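From: Benvinda Barros
To: Alstead kitchen list
Subject: Re: knives, fruit bowls and the little shelf

Barbara Urbańczyk wrote:
> Can we please settle where the knife goes? Last month it was in the
> drawer, then on the windowsill, then gone till I found it behind the
> Gurkura tins. I also think the fruit should have one place and stay
> there. And are we buying another of those raised metal stands or not?
> Patrício says the Nukska catalog has them but I can't find the page.
> Barbara

Barbara - quick answers, I have to be out the door by 4.

Stand: yes, buy one more. Page 88, near the bottom. Get the same kind, gray with the holes, they wipe down easy and crumbs don't sit on top.

Fruit: blue bowl, on the stand, right hand corner. Lemon and the small red and orange ones can all go in together, I don't see why we'd split them up. The leafy green plant stays to the left. It's fake so please stop watering it, there was a puddle in July.

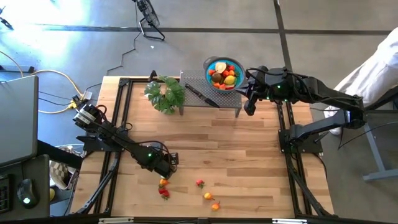

Knife: I know I said it could live on the stand next to the bowl but I've changed my mind. Too easy to grab the blade when your reaching for a lemon. Black handled one goes back in the drawer, handle toward you. If the drawer's full take out the spare ladles, we have way to many.

Wood tabletop - damp cloth only, no spray. It gets in the seams between the planks and I'm the one picking it out with a toothpick.

Can you order the stand under your name? I'll pay you back when I see you.

Benvinda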